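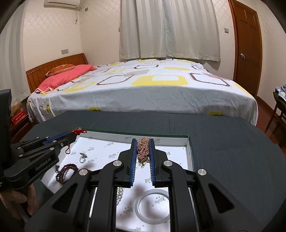
Le rang de petites perles dorées, cuivrées et rose-rouge, avec ses breloques.

Liste Onyeka -- bijoux fantaisie, tri et entretien
Objet : Re: Boîte plate ou sachets pour les colliers ?
Message 1 083

Bonjour à toutes et à tous,

Je réponds avec du retard au message d'avril, que je recopie :

> Bonjour,
> Je range mes bijoux dans des sachets à glissière Pundberg, un par pièce.
> Les métaux ne se frottent pas, mais je ne vois plus ce que j'ai et je
> finis par porter toujours les mêmes boucles d'oreilles. Quelqu'un
> a-t-il gardé une boîte ouverte ? Est-ce que les colliers de perles
> s'emmêlent avec les cordons ? Et que faites-vous des broches, dont
> l'épingle accroche tout ?
> Merci d'avance.

Je suis passé aux boîtes plates il y a deux ans, après avoir utilisé les mêmes sachets. Je ne reviendrai pas en arrière pour les pièces que je porte. Pour le reste, les sachets me paraissent toujours valables, surtout l'argent, qui noircit vite chez moi (maison humide, chambre au nord).

Ma façon de faire le tri : je vide tout sur une table couverte d'une nappe sombre. Les petites breloques dorées s'y voient bien mieux que sur du bois clair. Je mets ensuite d'un côté ce qui reste dehors et de l'autre ce qui va dans la boîte. Les cordons noués passent en premier, parce que ce sont eux qui attrapent le reste.

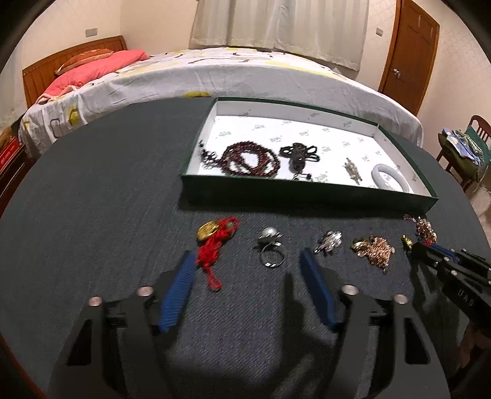
Onyeka, recueil n° 733 -- p. 10

Dans la boîte verte : le pompon de perles noires contre la paroi de gauche, le long collier rouge sombre enroulé sur lui-même, le pendentif à cordons noirs, la broche en filigrane doré et le bracelet jonc en jade blanc dans un angle. Devant, sur la nappe, le pendentif rond doré pris dans son cordon rouge, la bague à grosse perle et le bracelet chaîne.

Pour les perles et les cordons, oui, ils s'emmêlent si on les pose en vrac. J'enroule le collier à plat, sans serrer, et je laisse un peu de place jusqu'au cordon voisin. Un rang à breloques demande plus de soin : je le soulève par les perles, jamais par les breloques, dont les anneaux s'ouvrent facilement.

Pour les broches, je ferme l'épingle et je les mets loin de tout ce qui est tressé ou noué. J'ai essayé les plaquettes de mousse Corunex. Elles tiennent bien l'épingle mais prennent de la hauteur, et mon couvercle ne fermait plus.

Il me reste une question de mon côté. Le cordon rouge du pendentif rond est à refaire et je voudrais garder le même genre de nœuds. La bobine de fil Zasex que j'ai commandée est trop raide, même en la travaillant à la main. Les archives de la liste comptent plus de 400 messages sur les cordons et je n'ai pas tout lu. Si quelqu'un connaît un fil rouge plus souple, qui passe dans une petite perle sans s'effilocher, je suis preneur.

Pour répondre, merci de garder le même objet.

Bonne soirée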